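Household Automation Program Moves to Tabletop Trials

Trundari has begun the second phase of its review of whether robot arms can take over ordinary chores in homes and small shops. The phase opened in August and is limited to one type of task: picking up small objects from a table and putting them away in the correct place. All trials in the phase are run in computer simulation. Trials on physical equipment remain under discussion with the company's partner, Vorcombe.

A board game was selected as the opening task. The pieces are small, differ in height, and stand close to one another, much like the contents of a spice shelf or a shop counter at closing time. 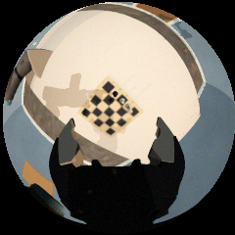
What the First Phase Found

The first phase covered 1,615 simulated attempts at clearing and sorting. Results were strongest when objects stood apart on a plain surface. They were weakest when two objects touched, or when the arm blocked its own view of the item it was reaching for. The review also recorded the time taken for each attempt. In most cases the arm was slower than a person doing the same work, and the report does not recommend unattended use in a kitchen or stockroom at this stage.
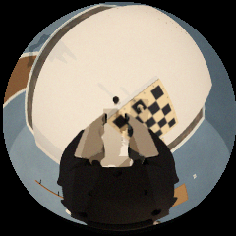 Rivex, the control software used in the program, received an update between the two phases. The view from the wrist is strongly curved, and in it the gripper covers the lower left corner of the checkered board, so the software must plan with part of the work surface out of sight. The update allows the arm to back away and look again before it commits to a grasp. Each second look adds time to the task, and the cost of that delay will be reported separately.

"A person putting away dishes corrects small mistakes without noticing them," said Hakim Yusof, who leads the review. "We are asking how many of those corrections a machine can make before it has to stop and call for help. For now it calls for help too often." 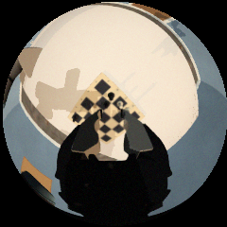 Two game pieces on the board, viewed from above the gripper.

The current phase has 40 planned sessions under 6 lighting conditions. Shadows are included on purpose, as the first phase showed that the software sometimes treated them as solid objects. Later sessions will replace the game pieces with cups, jars, and folded cloths.

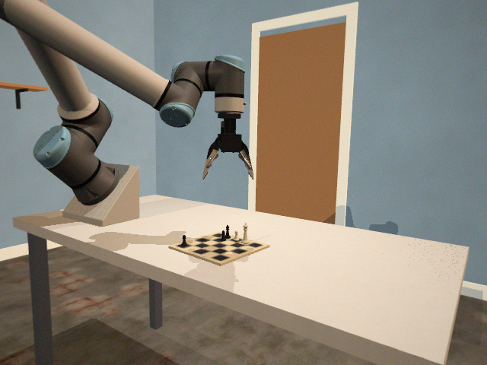
Trundari Office of Applied Automation

The office will publish its findings when the phase closes. Retail members of the Tuhiwai network may request the task list in advance and propose up to 3 additional chores for testing. Proposals should state the size and weight of the objects involved and the space available for an arm. Requests for floor cleaning and window washing fall outside the present review.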